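Two arm build, left gripper misses mug handles – calibration or mount?
Asked 16 February 2018

Running two arms off the far edge of the bench at our shared workshop. Right arm picks fine. Left is out by 11 mm at the mug tree, always the same way. Re-did the base calibration twice, no change. Brown paper on top so I can pencil marks.

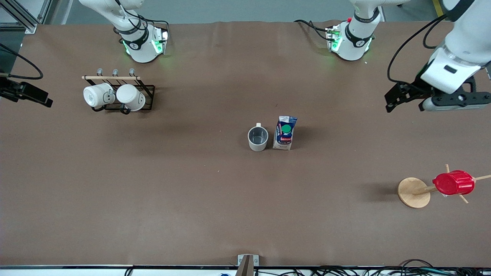

Bench layout, red mug is the one it misses

Wrist camera is on the Skover bracket I printed in October. Exposure is on auto, maybe thats part of it? Any ideas before I pull the whole thing apart. 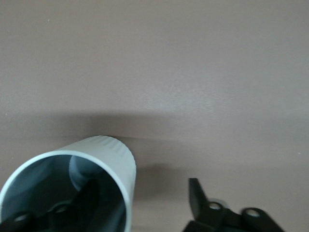
Also tried slowing it right down, same error. Bolts are all tight.

2 answers

Same offset every time = wrist camera transform, not the base. Redo the hand-eye with 14 poses or more and tilt the wrist heaps between them. I did 6 once and got rubbish. Lock the exposure too – wont fix 11 mm but it helps.

had this on my Trirberg build, swapped the cables and it went away. dunno why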